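Folding bench check, Carroll building, September. Bench 3 of the Lellstead linen room. Marked OK, FIX or WATCH, with comments under the ones that need them.

**Bench**

- [x] Tabletop solid, no rocking: OK
- [x] Side rails tight: OK
- [ ] Top wiped down: FIX
 Small dark marks on the wood near the left side. Try the mild cleaner first. No scouring pads.
- [x] Mat lies flat: OK
- [ ] Loose items off the table: FIX
 Thin stick, like a pen, near the lower right edge. Put it in the drawer before folding starts.

**Towel**

- [x] Pattern side up, rows straight to the mat: OK
- [x] Both upper corners held before the top edge is lifted: OK
- [ ] Top edge even: WATCH
 It bunches when the corners come up. Smooth it before the next fold or the stack leans.

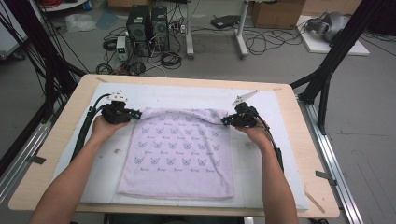

*273 words · checklist 311, bench section*

The pale pink towel with the blue cat faces is a good one to check against. The faces run in rows with script between them, so a crooked fold shows up right away. Plain towels need a second look along the hem.

**Floor**

- [ ] Cables clear of the walkway: FIX
 Tangled around the two black towers behind the bench. Tie them up and run them along the wall.
- [ ] Packaging removed: FIX
 Clear plastic bag on the concrete, cardboard box behind the towers. Flatten the box if it's empty.
- [ ] Nothing lying flat underfoot: FIX
 Dark flat item near the white-legged stand. Shelve it.

**Supplies**

- [x] Nodex spray, 200 ml bottle, in date: OK
- [ ] Setent spare mat on the shelf: WATCH
 One left. Reorder at the next stock check.

Recheck the FIX items in 90 minutes. Leave this sheet on the clip by the door.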